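**Can they do the washing-up yet?**

**kettle_and_co**
My brother-in-law swears we'll all have a machine clearing the table by next year. I do the clearing in our house, so I'd love that, but I've got my doubts! Two arms on a rail, this is the sort of thing he keeps going on about:
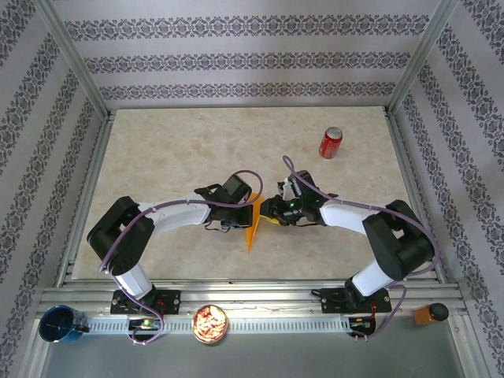 *Two arms, one orange triangle, mug still on its side*

Tin, mug, little bottle, can at the back. My six-year-old would have that lot in a cupboard in no time (well, if bribed).

**Baran_77**
Bit harsh. Getting two grippers to meet over one flat bit like that is fiddly. I packed shelves at Wastmont for years and the awkward shapes were always the worst.

**kettle_and_co**
Fair, but a triangle isn't my roasting tin, is it?

**remi_m**
I'm with Baran. It's all in the fingertips, and people only ever look at the arms. Look how much of this is foam: 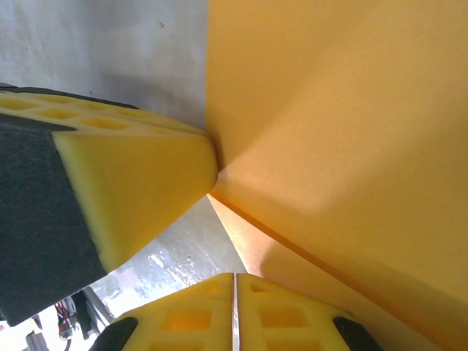
Remigiusz Michalski | Vultside Tinkerers, Grippers Group

Yellow pad with the little square holes, dark fuzzy stuff down the side. Soft tips will forgive you being slightly off, which hard ones won't. I'd trust that near a plate. Near a wine glass, ask me in February.

**zurkora**
Disagree, sorry. Foam plus washing-up water equals a soggy mess. Shop floor yes, kitchen no.

**remi_m**
So put gloves on it! I do.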